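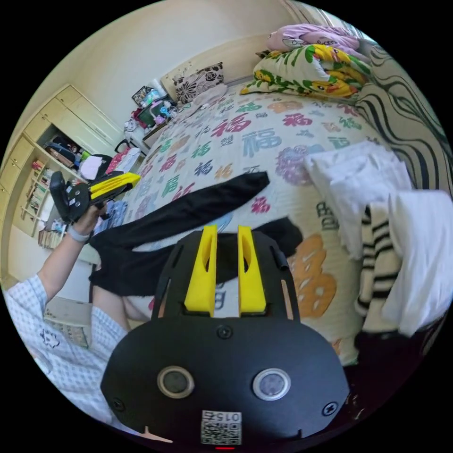

Lalteo Releases Second Edition of the Morgan Scale for Grading Used Clothing

BRANGATE, December 13, 2019 – Lalteo, a textile testing company, today released the second edition of the Morgan Scale, its written method for grading the condition of used clothing before resale, repair or fiber recovery. The new edition replaces the one issued four years ago. It changes the way pilling, seam wear and color loss are scored and adds a separate procedure for dark knitwear.

The scale is used by charity shops, sorting plants and online resellers. A garment receives a grade from 1 to 5 on each of six properties. The lowest of the six grades sets the final grade, with one exception for missing buttons and other closures, described in the section on repairs.

Basis for the revision

Work on the second edition began in July with a review of 1573 graded garments returned to the Brangate laboratory by users of the first edition. Each garment was graded again by two technicians working separately, without sight of the original record. The second grade agreed with the first for 83 percent of the garments.

Most of the disagreement fell in three areas: pilling on cuffs and elbows, fading on black and navy cotton, and stretched neckbands. Under the first edition, graders compared pilling with printed reference cards. The cards were made for mid-tone fabrics and gave poor results on dark surfaces, where small pills are hard to see under overhead light.

Fading caused a different problem. The first edition asked the grader to judge color loss against an unworn part of the same garment, usually the inside of a hem. On garments with no turned hem there was nothing to compare, and graders used their own judgment.

Changes in the second edition

Pilling is now scored under low-angle light from one side, with the fabric flat and under no tension. The grader turns the garment a quarter turn and scores it again. The worse of the two scores is recorded.

Color loss is scored at the shoulder line, the front panel and the seat or lower back. Where no inside hem is present, the grader opens a side seam allowance for reference. If there is no seam allowance either, the property is marked "not graded" and the final grade is limited to 3.

Seam wear is now divided into slippage and thread breakage. The two were scored together in the first edition, so a garment with sound fabric and a broken thread could receive the same grade as one with fabric pulling away from the seam. The first can be repaired in a few minutes. The second usually cannot be repaired at a cost that makes resale worthwhile.

Stretched neckbands and cuffs are measured flat, released and measured again after a rest of one minute. The limits for each grade are given in Table 4 of the document, by fabric group.

Dark knitwear

The new procedure for dark knitwear applies to black, navy, charcoal and dark brown knitted garments of any fiber. Lint is removed with a dry brush before grading – adhesive rollers are not allowed, as they can lift loose fiber and change the pilling score. The garment is laid out fully, sleeves and legs included, on a pale matte surface. Areas that have been folded or knotted are left flat until the creases relax. Graders should check the inner sleeve, the underarm and the area below the pockets, if any, before the front panel.

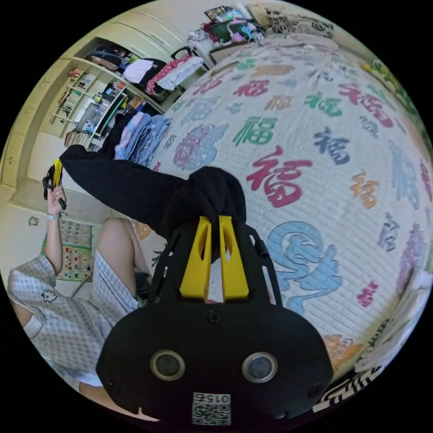
Light gray and white checked clothing, left, and a black garment.

Checked and striped fabrics

Pale checked and striped fabrics stay under the general procedure, with one added note. A regular pattern can hide light staining, and the first edition gave no guidance on this. Graders are now asked to view the fabric from arm's length and again close up, and to follow each color of the pattern separately when looking for stains. Sewn-on patches are treated as part of the garment if the stitching is complete. A patch that covers damage is recorded as a repair.

Repairs and closures

A garment that would receive a grade of 4 or 5 but lacks a button, hook or zipper pull may be held as "pending repair" and graded again once the part has been replaced. Under the first edition such garments dropped to grade 2 and were often sent for fiber recovery. Replacement parts need not match the original maker's part but must match the size and color of the others on the garment.

Repairs made with iron-on tape are graded after one wash at the temperature on the care label. If the care label is missing, the wash is carried out at the lowest setting and the record states this.

Lighting and equipment

The second edition requires a side lamp and a pale matte table surface of at least 3000 by 2000 millimeters where full-length garments are graded. Smaller surfaces are allowed for children's clothing and accessories. The lamp must be fixed in position. Hand-held lamps were allowed in the first edition and are no longer accepted, as the angle of the light could not be repeated between graders.

Users who already have a lamp meeting the first edition may keep it if it can be mounted and its height set. Lalteo does not sell lamps and does not recommend a make.

Record sheets

The paper record sheet has been redrawn to fit on one side of a letter-size page. An electronic version has been prepared with Disex, the inventory software supplier, and will be offered as an import template to users of its stockroom package. The template carries the six property grades, the final grade, the repair status and a free text field. It does not calculate the final grade.

Records made under the first edition stay valid for stock already on sale. Unsold garments held for more than one year should be graded again under the new method.

Availability and training

The second edition of the Morgan Scale can be ordered from Lalteo in print or as a download. Holders of a current license receive the download at no charge. One-day training sessions will be held at the Brangate laboratory, with places given first to existing license holders. Graders who passed the first-edition test do not need to repeat it, but must complete the short module on dark knitwear before using that procedure.

About Lalteo

Lalteo tests clothing, household textiles and yarns for manufacturers, retailers and resellers. Its laboratory in Brangate carries out wear, wash and color tests and maintains the Morgan Scale.

Media contact: Press Office, Lalteo, Brangate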